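Planning Desk > Equipment > Galleries > Two arms and a cardboard box

Two arms and a cardboard box: notes toward next year's equipment budget

Every January I sit down with the same spreadsheet and the same pot of coffee, and I try to work out what we can afford to put on the floor at Verport before the year runs away from us. This time the big line is a two-arm station for handling cartons, and I've been promising everybody a gallery page to go along with the numbers, so that the folks in purchasing (hello, Jana!) can see what they're being asked to sign for. Cardboard is a funny material to plan around. It bends, it springs back, it comes in slightly different from every supplier, and a quote that looks generous on paper can get eaten up pretty quickly by the little parts nobody wrote down. So I've kept the pictures few and the notes long, which I'm afraid is how I do most things.
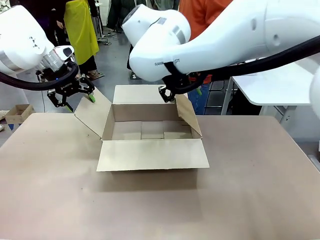 Hartmut Wiegand

An open shipping box between two grippers, with the left one holding a flap near its upper corner and the right one open just over the flap on its own side. For budgeting purposes I'd ask you to look at the fingertips first. Those green pads are the part that meets the cardboard, and in my plan they're a consumable, with a line of their own. I've put down 9 sets for the first year, and if we end up with a few left over in a drawer, I'll be very happy to be teased about it.

Then please give a thought to the cables. There's a thick one looping off the left arm's wrist and a long one running under the right arm, and cables like that want spares too. When we put in the old strapping line, we lost the better part of a week waiting on a single replacement lead, and I still get a little warm under the collar when I think of it. I've asked both Andum and Dudás to price a spare set in with the arms, so that it doesn't turn up later as a surprise on somebody else's budget.

The table deserves a kind word as well. Two arms that both have to reach the middle of a box need a good broad surface with plenty of room for flaps to fold outward, and our current benches are too narrow by a fair bit. I've measured them twice, hoping for a better answer, and I've penciled in a new one. If anyone in the Brundlow building has a large flat table they've stopped loving, do write to me before I spend the money!

Now, the amount of floor. The station plus a walkway on all sides comes out a little bigger than the packing corner we have today, so the pallet wrapper would need to shift over toward the loading door. Jana Haberkorn has kindly offered to redraw the plan, and she has also talked me out of my first idea, where the operator would have been squeezed in behind a pillar. She was quite right, and the new drawing leaves a comfortable place to stand on the side where the cartons come in.

People's time is the line I'd most like everyone to read slowly. It is so tempting to buy a machine and then write a zero next to labor, and I have done it myself, years ago, and been sorry. My draft carries 532 hours for setup and training over the first year, shared across both shifts, and it assumes somebody close by whenever we change to a new carton size. We stock 13 sizes at the moment. I would dearly love to get that down before the station arrives, and I've started pestering sales about the two that hardly ever ship.

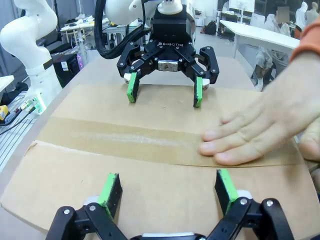

Tape across the flaps, green pads from both sides, and a hand on the cardboard.

I like having a hand in there next to the grippers, as it brings me back to that labor line. It also raises the question of tape, a small cost that adds up in a hurry. We buy ours by the pallet in one width, and before we order again I'd like both suppliers to tell us what they prefer to work with. Dudás has asked for a crate of our own cartons to try, and I've sent them a mixed lot, including the floppy ones that give everybody trouble. Andum will get the same crate as soon as I can find enough boxes of the right kind.

The draft sheet is in the shared folder under Equipment, with my comments down the side in green. Please add yours in any other color you like, and come by my desk in the mornings if you'd sooner talk it through. I'm usually in by 9 and the coffee is decent.

Recent in Planning Desk
Moving the pallet wrapper: first floor sketch
What we spent on tape last year
Questions to ask before you sign a service contract
Carton sizes we might retire
Benches, tables and stands: a wish list from Brundlow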